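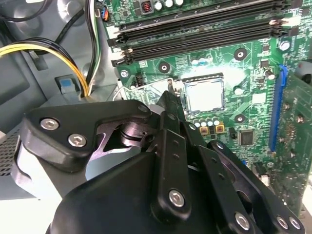 Home | Newsroom | Products | Services | Visit Us | Contact

Print this page | E-mail this page

Skurach to Open Its Doors, and Several Old Computers, in June

Open day at the Eseck workshop puts robot disassembly in front of the people who have been asking whether it is real

ESECK — Skurach, the electronics recovery company, will hold its first public open day this June at its workshop in Eseck. Visitors will be able to watch a robot arm take apart desktop computers at a speed best described as thoughtful.

The demonstration features the Matent cell, a robot workstation built by Skurach to recover memory, processors, expansion cards and other reusable parts from retired office machines. The company has talked about Matent at trade shows, in brochures and, on one occasion, to a wedding guest who had only asked what it did for a living. The open day is the first time the public can stand next to the thing and form its own view.

"People hear the words 'robot' and 'recycling' and they picture a giant claw and a great deal of noise," the company said. "We have a rather small claw. It is good at reaching past cables, and it does not make a great deal of noise unless it drops something."

What visitors will see

Demonstrations run from 10 a.m. to 4 p.m., with a pause at noon so that the staff can eat. Each one lasts 25 minutes. The cell starts with a desktop case that has had its side panel and processor cooler taken off by hand, along with any memory worth keeping. The robot then goes in with its gripper and works around the motherboard, and a screen beside the cell shows the view from a small camera at the wrist.

The screen has proved more popular than the robot with everyone who has come through so far. From the aisle, the arm looks like an arm bent over a box. From the wrist, a mid-range office computer looks like a railroad yard, with the gripper pushing in over the board toward the processor and the power cables arching along one side. Skurach engineers have been known to stop in front of it on the way to the coffee machine and stay there until somebody comes to fetch them.

The gripper is a plain black affair of plates, linkages and hex screws, and the company makes no claims for its looks. The linkages let it get down between a chassis wall and a board without leaning on either. Most of the time, anyway. A tray of boards that were leaned on will be on display near the entrance, and visitors are welcome to pick them up.

The processor is the part of the demonstration that makes people hold their breath. On the socket type Skurach handles most often, a thin wire lever has to be released at the side before the chip can come out. A person does this without thinking about it. Matent thinks about it at length. Skurach has decided not to speed up this step for the public, on the grounds that the public ought to know.

A record the company intends to mention

Skurach has now put 1225 desktop computers through the cell. They came from schools, insurance offices, a dental practice and a bowling alley, and the company reports that the bowling alley's were in the best condition by a wide margin. Computers arrive in every state of dress, some with all their screws and some with none, and one was held shut with what the intake form records as "tape, considerable."

The variety is the reason the project took as long as it did. A production line builds the same computer over and over. A recovery line gets them back in whatever order people happened to clear out their closets, after years of repairs by whoever was nearest. Cables are routed where no manual would put them. Cards sit in slots that nobody remembers filling. Skurach spent two years teaching the cell to cope with this and expects to spend a good deal longer.

Parts that pass testing are sold on for repair work. Boards that fail go to a metals processor. Cases go for scrap, apart from the one the staff uses as a planter.

Try it by hand

Visitors who feel the robot is taking too long may sit down at the Deng bench, a workstation named after the training kit Skurach uses for new staff. The bench has two seats, two screwdrivers and a supply of computers beyond saving. Guests are invited to remove an expansion card and a stick of memory while a clock runs. Times will be written on the whiteboard. The robot's time will be written there too, in smaller letters.

Children may use the bench with an adult beside them. Safety glasses are provided in both sizes, and chassis edges are sharp, so long sleeves are a good idea. Please leave necklaces and dangling badges in the car.

Visitors may also bring one desktop computer each for recycling at no charge. Skurach asks that owners remove or erase their drives beforehand. Staff can take a drive out at the door on request, and will hand it back without comment on the stickers.

Getting there

The workshop is at the back of the Eseck freight yard, behind the tile warehouse. Follow the signs for the tile warehouse, as the sign for Skurach is on order. Parking is free and the ground floor is step-free throughout. Coffee will be served. Admission is free, but places at each demonstration are limited by the width of the aisle, and visitors are asked to reserve a time through the Visit Us page.

About Skurach

Skurach recovers working parts from retired computers and designs the equipment it uses to do so. The company is based in Eseck. Matent is its robot disassembly cell, and Deng is its training kit for hand disassembly. Press visits outside the open day can be arranged through the newsroom, preferably in the morning, when the robot has been freshly calibrated and so have the staff.

Print this page | E-mail this page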